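Is the Ekstead gripper kit worth it for a hobby arm?
Asked September 5, 2018

I have a small desktop arm from Rotia and want to pick up toys and balls with it. The stock fingers are smooth and things slide out. The Ekstead kit costs 256 dollars and comes with printed fingers, pads and a wrist camera mount. Has anyone used it for more than a weekend? Blocks are no problem for me, it's round stuff and odd shapes.

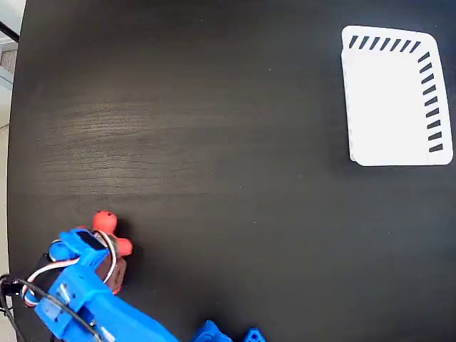
Blue arm with a red knobby object in the gripper, white tray at the far side of the table.

Answer 1 (8 votes)

I've had the kit since June. The pads are what you pay for. They sit in a step on each finger, so a small part goes at the tip and a bigger one can go further back. Large shiny balls are the hard case.

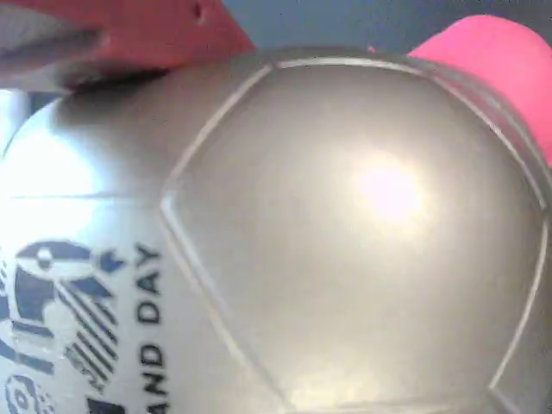 If the fingers close above the widest part of the ball they push it away, so bring the wrist down lower than you think you need to. I also turned the closing speed down to 6 in the Parry software and that helped more than the pads did.

The wrist camera is the weak spot. It's fine when the arm is still, but you get blur when it moves, and lamps bounce off anything glossy.

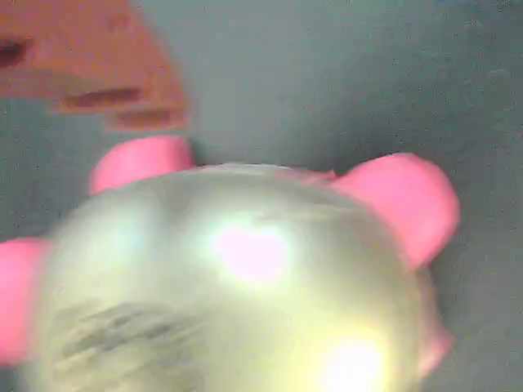 Wrist view with motion blur. Pale glossy surface, pink lobes, two glare spots.

Move your lamp to the side before you blame the focus.

Answer 2 (2 votes)

Agree on the pads. Mine are white and the fingers are orange – easy to tell apart on camera if you're doing any color work.
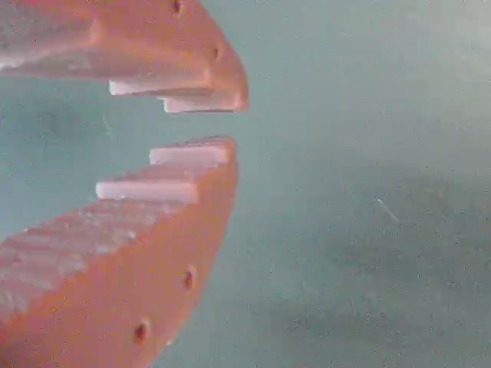
Check that the jaws open wide enough for what you want to lift before you order. The Celtetti fingers are cheaper but I haven't tried them.

Answer 3 (0 votes)

does it fit the older Rotia arm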